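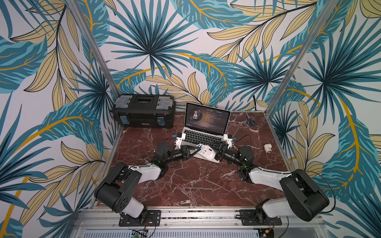

Fig. 9 - Leaf-pattern paper on three walls, marble-look floor

Section 2: Hanging the paper

Read all of this before you cut anything. Paste sets fast.

1. Check the batch number on every roll. Must match. If one says 2081 and the rest don't, take it back to the shop.

2. Fill holes, sand, wipe down. Let filler dry overnight.

3. Mark a plumb line on the back wall, one roll width in from the corner. Use a level. Do not trust the corner.

4. Cut first drop - wall height plus 2 inches top and bottom. Big leaf prints waste a lot of paper, so lay the next drop alongside and match the pattern before cutting.

5. Paste the wall, not the paper. One drop at a time.

6. Hang to the line. Brush from the middle out. Bubbles go to the nearest edge.

7. Corners: never wrap a full width round. Cut a strip, turn it half an inch, start the next wall with a fresh plumb line. Small mismatch in the corner is normal.

8. Trim top and bottom with a new blade. Change it every drop, old ones tear teh edge.

CAUTION: Power off at the breaker before papering near outlets or switches.

NOTE: Keep windows shut for 14 hours. Seams lift if it dries too quick.

Leftover paper - keep at least one peice for patching. Store flat or rolled, not folded. Floor vinyl is in Section 3.

Rev. 29/12/2018 - U. Bangash, Stedstead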